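Tenant Help Community
Commercial Property > Leasing and Construction > Office Space

Delivery of office space before the parking structure is finished

Our organization signed a lease for office space on the second floor of the Wirar Building, which is under construction as part of a larger redevelopment. The lease was signed in July, at which time the parking structure and the office building were shown on the same schedule. The landlord has now informed us in writing that the office building will be ready as planned, but that the parking structure will follow at a later date, which the letter does not give.

The lease states that rent begins 21 days after the landlord delivers the premises in "substantially complete" condition. It also grants us the use of 19 reserved parking spaces. The parking provision is in a separate section and makes no mention of the delivery date. The landlord's position is that the two matters are unrelated and that full rent will be due once our floor is ready.

We would appreciate guidance on the following points. Is the landlord generally correct that delivery of the premises may occur without the parking? Is it customary to request a reduction in rent for the period concerned? Should any objection be made before or after we accept the space?

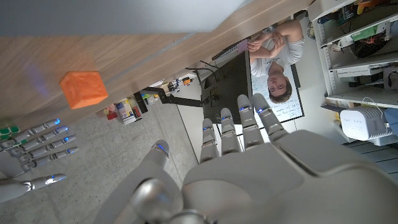
Kerstin Dreßler
Office Administrator, Fukia
Posted 01/03/2024

The answer will depend on the definitions section of your lease, and I would recommend that you begin there. Most office leases define "premises" as the interior space shown on the floor plan. Parking, lobbies, elevators and walkways are usually defined as "common areas" or "project amenities." If your lease follows that pattern, the landlord is probably correct that the premises can be delivered while the parking structure remains under construction.

That does not end the inquiry. Please review the definition of "substantially complete" with care. Many leases require that the tenant have reasonable access to the premises and that the local building department have issued a certificate of occupancy, whether temporary or final. Local rules often require a minimum number of parking spaces for a given amount of office area. If the structure was counted toward that minimum, the building department may withhold the certificate, or may issue a temporary one with conditions attached. You are entitled to ask the landlord for a copy of the approved site plan and of any conditions placed on occupancy.

In our own case, the approved plan for the project called for 243 spaces, and the city allowed occupancy of the first building only after the developer secured a temporary lot on an adjoining parcel. The tenants learned of this requirement by requesting the file at the public counter. The landlord had not mentioned it. 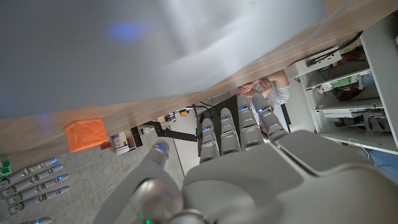

With respect to rent, a reduction is not automatic unless the lease provides for one. It is, however, a common request, and landlords frequently agree to it when the delay is on their side. The usual forms are a fixed monthly credit for each reserved space not provided, a later rent start date, or substitute parking at the landlord's expense within a stated walking distance. If substitute parking is offered, the letter agreement should say who pays for it, who insures it, and when the arrangement ends.

Any objection should be made before you accept the space. Landlords commonly ask the tenant to sign a commencement letter confirming the delivery date and stating that the landlord has met all of its obligations. A tenant who signs that letter without an exception may have difficulty raising the parking matter afterward. A short written exception is normally sufficient: "Tenant accepts delivery of the premises but reserves all rights with respect to the parking spaces described in the lease." Insert the section number from your own document.

The above is general information and should be confirmed with an attorney licensed in your state.

Facilities Office, Böttcher
Member

Check your lease for an outside date. Ours had one and it covered the parking too. We got eight months of free parking in a lot down the street, and the landlord paid for it.

Jitness Leasing Desk
Member

I would respectfully add one point to the first reply. The original poster should determine whether the parking spaces are granted by the lease itself or by a separate license agreement. Where a separate license is used, the fee normally does not begin until the spaces are available, and the base rent is unaffected. A tenant in that position is not being charged for parking it does not have, and the argument for a rent credit is weaker. A request for substitute parking would still be reasonable.

It would also be advisable to ask for a written construction schedule for the structure, with an obligation to update it each month. If the landlord declines to provide a date, the tenant may ask for a right to end the lease should the spaces remain unavailable after an agreed period. Lenders on new projects often must approve such a change, and the request should therefore be submitted early.

This topic is open to further replies from registered members.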